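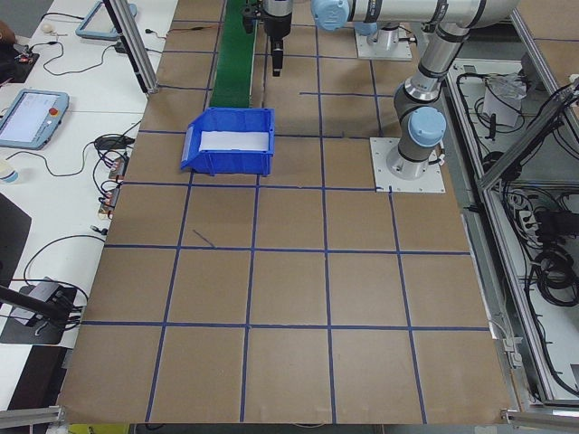
The Clerlow Seed Library will open its spring lending period in February, and members are asked to read the revised arrangements below before placing a request. The most important change concerns the way seed is sorted and handed over. In past years, packets were kept in a single card index and retrieved one at a time, which led to long waits at the counter. Requests will now be assembled in advance on a table marked out in squares, with one square for each request. Branches that wish to adopt the same layout may do so without seeking approval.

The library currently holds 254 named varieties of vegetables, herbs and annual flowers. Of these, 57 are listed as restricted, meaning that the stock on hand is too small to lend freely. A restricted variety may be borrowed only by a member who has returned seed of good quality in at least two earlier seasons. The list of restricted varieties is kept at the front desk in Clerlow and at the Skulemia reading room, and it will be brought up to date at the end of each month during the lending period.

Members may request up to six packets. Requests should be made on the green form, with the variety name written in full as it appears in the catalog. Several names in the catalog are very close to one another, particularly among the climbing beans, and a shortened name cannot always be matched to the correct entry. Forms received by noon will normally be ready for collection the following afternoon. Packets not collected within two weeks will be returned to stock, and the member will need to submit a new form.

The library lends seed on the understanding that some will come back. Borrowers are asked to return roughly twice the amount they received, cleaned, dried and labeled with the variety, the place where it was grown and the season of harvest. A poor crop is not held against anyone. A member whose plants failed should note this on the return slip, together with any likely cause, such as late frost, slugs or a dry spell during flowering. These notes are useful to the library when it decides which varieties suit the heavier soils near the river and which should be offered mainly to growers on the Sethi side of the valley.

Particular care is requested with squash and pumpkins. Last season, a number of returned packets were found to have crossed with neighboring plants, and the resulting fruit bore little resemblance to the parent. Seed from squash and pumpkins will be accepted this year only where the flowers were pollinated by hand and tied shut. A printed guide to the method is available at both desks. Tomatoes, lettuce, peas and dwarf beans cross much less readily and remain the recommended choice for those who are saving seed for the first time. Carrots, beets and onions set seed in their second year and should be attempted only by members who have room to leave the plants in the ground or to store the roots through winter.

Germination tests were carried out over the winter on all seed more than three years old. Parsnip and onion seed performed poorly, as is usual at that age, and the older lots have been withdrawn. Tomato seed gave good results throughout. Where a lot has tested below the normal standard but is still considered worth growing, the packet will carry a yellow dot, and the borrower is advised to sow more thickly than the instructions suggest. Test results for individual lots may be consulted on request.

The board is pleased to report that the Zerudik collection has now been cataloged in full. This collection of dry beans was given to the library by Zsófia Tóth, who grew the varieties for many years on her family's land and kept a written record of each season. Her notebooks describe sowing dates, yields and the uses of each bean in the kitchen, and they have been copied so that members may read them without handling the originals. The beans themselves will not be lent this season. A first planting will be made in the library's own beds to increase the stock, and it is hoped that the more productive varieties can be released next year.

Storage remains a matter on which members often seek advice. Seed should be kept cool, dry and dark, and changes in temperature are more harmful than is commonly supposed. A sealed glass jar in an unheated room is suitable for most households. Seed that is to be kept in a freezer must be thoroughly dried beforehand, and the jar should be allowed to reach room temperature before it is opened. Kitchen shelves above a stove and garden sheds with metal roofs are not recommended.

The library spent $900 on paper envelopes, drying screens and labels during the past year. A further $2000 has been set aside for a second storage cabinet, which will be placed in the Skulemia reading room once the floor there has been repaired. Until that work is finished, large-seeded crops, including beans, peas and corn, will be held in Clerlow only. Members who collect from Skulemia may still request them, but should allow an additional week for delivery.

Returned seed from last season will be accepted at either desk until the close of the lending period. Envelopes should be left unsealed so that the contents can be inspected. Questions about a particular variety may be written on the back of the request form, and a reply will be enclosed with the packets.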